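Section 3: Placing, Filling and First Run

Collmont 430 Room Humidifier

If you've come straight here from the unboxing pages, you should have the base, the tank, the lid, the little white filter puck and the power cord out of the carton by now. The filter is the one people lose. It's tucked in the side flap with the warranty card, and I've seen it go out with the recycling more than once (mine went, the first time, and I work here).

I write the guides at Eltholm and I also run a Collmont 430 at home from the first frost through to spring, so most of the notes below come out of my own kitchen and my own mistakes. The numbered steps are the part you have to do. The rest is me talking, and you can skip it if you're in a hurry.

3.1 Before you plug anything in

1. Peel the blue film off the tank window. It's hard to see. Run a fingernail along the bottom corner and it lifts right up.

2. Rinse the tank with plain lukewarm water and pour it out. Don't use dish soap for the first rinse, or for any rinse really. Even a drop leaves a film that makes the unit foam and spit.

3. Soak the filter puck in a cup of clean water until it sinks by itself. Mine takes as long as a cup of coffee does. If it's still floating, leave it alone for a while longer.

4. Push the puck into the round seat in the base, ribbed side down. You'll feel it click.

5. Check that the float (the small ring on the post next to the puck) slides up and down freely. If it sticks, lift it off, rinse it and put it back with the dot facing up.

Caution: Don't put the base under the faucet. Only the tank, the lid and the puck can be rinsed. The base gets wiped with a damp cloth, and the cord should be out of the wall when you do it.

Note: If you have the smaller Malý unit instead of the 430, your puck is square and there is no float. The Malý has its own booklet. Please use that one, because the fill line is in a different place and the buttons do different things!

3.2 Picking the spot

A humidifier wants to be up off the floor, on something level and steady that can take a drip. A dresser is fine with protection under it. A stool is not fine. I've tried the stool.

1. Choose a level surface at hip height or a bit above.

2. Leave 6 inches of open space on every side of the base. The air intake is at the back, and it gets noisy when it's crowded.

3. Keep the mist outlet pointed toward the middle of the room. Point it away from beds, books, curtains and anything electronic.

4. Put a tray underneath. We don't supply one, and I get asked about it a lot, so let me go on about trays for a minute.

What you want is plastic with a raised rim all the way around. The rim matters more than anything else, since drips from a tank change roll a surprisingly long way. Texture on the bottom is a bonus (it gives the rubber feet something to hold). You don't have to buy anything special, and if there are kids in the house you've probably got a stack of good ones in bright colors. Just make sure the base sits flat inside the rim with all its feet down, and that the tray is cleared off first. Small toys have a way of moving in, and a plush frog is going to soak up a drip before you ever notice there was one.

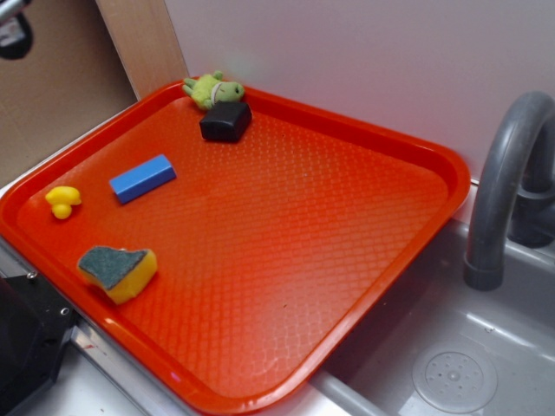
3.3 Filling the tank

1. Lift the lid off and set it upside down on a towel.

2. Take the tank off the base by the handle. Carry it to the sink with both hands once it's full. It's heavier than it looks.

3. Fill it with cool water to the MAX line. Distilled is best. Filtered is okay. Tap water works, but if yours is hard you'll see fine white dust on dark furniture within a week.

4. Wipe the underside of the tank before you set it back. There's always a bit of water hanging in the valve.

5. Lower the tank straight down onto the base. You'll hear a couple of glugs as the water runs into the well. When the glugging quits, put the lid back on with the arrow facing front.

Caution: No oils, no vinegar, no salts, no menthol drops in the tank. Oils will crack the float ring, and the warranty doesn't cover it. If you love your lavender, get a separate diffuser for it.

Caution: Never fill with hot water. The tank seams aren't made for it.

Note: If the glugging never stops, the tank isn't seated. Lift it, turn it a hair to the left and try again. If water is showing above the float, unplug the unit, pour out the well and start over from step 4.

3.4 First run

1. Plug the cord into the base first, then into the wall. Please don't use an extension cord.

2. Press the power button once. The ring light comes on white and the fan starts. No mist yet, so don't panic.

3. Wait until the ring turns green. The mist starts low.

4. Press the + button until you get to HIGH. On HIGH the 430 puts out 300 ml an hour, and you should be able to see it easily against a dark background.

5. Let it run on HIGH through one whole tank with the door open. There may be a faint plastic smell the first time. It goes away.

6. When the tank runs out, the ring turns amber and the mist shuts off by itself. Refill, and you're ready for normal use.

I like to do the first run on a morning when I'm home anyway. It doesn't need watching every second, but I want to be within earshot if it starts to gurgle.

3.5 Setting the humidity level

Out of the box the unit is in manual mode, so it will keep misting until the tank is dry. That's more than most rooms need. Auto mode is what I use.

1. Hold the AUTO button until the display blinks.

2. Use + and - to pick your target. Start in the low forties and live with it for a couple of days.

3. Press AUTO once more to save it. The display stops blinking.

The reading on the display comes from a sensor in the back of the base, so it tells you how the air is right by the unit, and the far corner of the room may be drier. If you want a better idea, the Itix clip-on sensor (sold separately) can go across the room and talk to the base. Pairing it is covered in Section 5. It takes a minute and it's much less fussy than it used to be!

Temperature comes into it too. I keep my own room at 68 degrees and the auto setting behaves very nicely there. If you turn the heat way down overnight, the same amount of moisture will show as a higher reading by early morning and the unit may sit idle for hours. Nothing's wrong with it. It'll come back on when the room warms up.

3.6 Walls, windows and things hanging up

I didn't use to have a section about walls, and then January came around and the mail started. So here it is.

Mist that lands on a wall over and over will mark it. Flat paint shows it as a shiny patch or a drip line. Wall coverings can lift at the seams. Strong colors worry me most, because a pale mineral haze that you'd never spot on cream paint is plain as day on a deep red, and if there's a light pattern over the red you may take the haze for part of the design and miss it for weeks. Anything framed nearby deserves a look as well. Moisture gets in behind glass and stays.

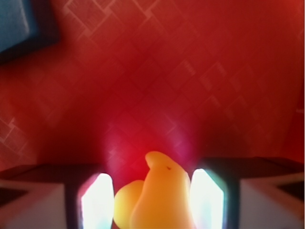 My own routine is to run the back of my hand over the nearest wall after the first hour, and then again the next morning. It should feel exactly like the wall on the other side of the room. If it's cooler or a little clammy, do these in order:

1. Turn the outlet so it faces farther into the room.

2. Drop the output one step.

3. Move the unit out from the wall, and keep moving it until the hand test comes up dry.

4. If you're still getting damp, lower your auto target and leave the door open for part of the day.

Windows are a good early warning. A bit of fog along the bottom edge on a very cold morning is normal in a lot of houses. Water running down onto the sill means your target is too high. Wipe the sill, lower the target and check again the next day.

Caution: If you see dark spots coming up on a wall, a ceiling corner or a window frame, switch the unit off and leave it off until you've cleaned the area and let it dry out completely.

3.7 Every day and every week

Every day: pour out whatever's left, swish the tank with fresh water, and refill. I know, I know. Please don't just top it up. Old water is where the smell comes from. Wipe out the tray while you're there.

Every week: unplug, take the puck out and wipe the well with a soft cloth. If there's white crust around the float, follow the descaling steps in Section 6 and don't scrape at it with anything metal. A butter knife has ended more of these units than anything else I see come back.

Putting it away for the season: run it dry, take everything apart, and let all the parts sit out on a towel overnight. Store the lid next to the tank, not on it, so air can get in. Throw the old puck out and write "puck" on the box so you remember to order one in the fall.

Go on to Section 4 for the night light and the button lock.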